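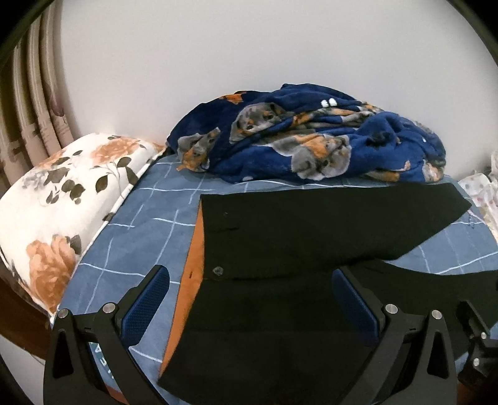

Sorting moved from the warehouse floor to made-up beds in this reporting period, and the rest of this report follows from that change. Nustent supplies clothing and bedding to households moving into unfurnished apartments in Gape, and until now everything was checked on trestle tables under poor light. We now check each piece laid out on a bed. A single garment gets its full length, with the waist and hems open to view. Black pants are a good case. On the blue grid sheet the shape of the garment reads clearly, and with the waist open you can see the orange lining, what looks like a buttonhole and the button without picking the garment up. On the old tables dark clothes went through with missing buttons more often than any other kind.

## What the grant has paid for

Idetti awarded us $4000 for this stage. Spending so far:

- Shelving and two bed frames for the sorting room
- Mattress covers and a set of plain or lightly patterned sheets to work on
- Laundry costs at Mornus, billed by the load
- Thread, buttons, elastic and replacement zippers
- Paper labels and clear bags

We have not spent anything on transport. The van is still covered by last year's money and we expect that to last through November.

## Numbers for the period

We passed 452 pieces as ready to go out. A piece is one garment, one blanket, one pillow or one sheet, and a pair of pillowcases counts as one. Another 100 pieces are washed and waiting for repair, nearly all of them clothes. We filled 50 household bags, which meets the target set in the original application for this stage.

The count does not include items we turned away at the door. We stopped keeping that figure because it took time and did not change what we did.

## How the work is done now

Everything goes to Mornus first. When it comes back it is sorted into clothes, blankets and pillows, and small linens. Clothes are done in the morning, when the room has the best light. Pants are laid sideways across the bed with the waist on the left, opened up, and checked at the button, the zipper, the lining, the seams and the hems in that order. Shirts and sweaters are laid front up, then turned once.

Blankets take longer than we planned for. Plush ones shed, and a thick fold can hide a stain or a worn patch, so each one has to be fully opened on both sides and shaken out before it is folded. We allowed the same time for a blanket as for a pair of pants in the plan. It should have been double, and the next schedule says so.

Pillows are checked for lumps and for the state of the outer fabric. We pass fewer pillows than anything else. Most of the ones that fail are flat and cannot be fixed at a sensible cost.

## What households asked for

We asked each household what they would have liked more of. The most common answer was blankets, and after that, pants in adult sizes. Families with young children asked for patterned bedding, with animals mentioned often – dogs more than cats. Several people said they would rather have one good blanket than two thin ones. We have changed the packing list to match, so a standard bag now holds one heavy blanket for each bed.

Sheets were hardly mentioned. We have enough of them and have asked donors to hold off for now.

## Problems

Repairs are behind. The 100 pieces in the queue are mostly small jobs such as a loose button or a dropped hem, but we only have sewing time two evenings a month. We are trying to add a third.

Mornus returned two loads still damp in the first weeks. Those loads had to be hung up in the hallway and lost us most of an afternoon each time. Mornus has since moved our pickup later in the day and it has not happened again.

Storage for blankets is tight. The new shelves are the right depth for folded clothes but too shallow for plush blankets, which slide off the front. We plan to refit the two lower shelves with deeper boards and can do this within the current budget.

## Next stage

- Clear the repair queue before taking in more adult clothing
- Refit the lower shelves
- Ask for blankets and larger-size pants in the next donation notice
- Fill another 50 household bags

We are not asking Idetti to change the payment schedule. Receipts for shelving and laundry are attached, and the sewing supplies receipts will come with the final report.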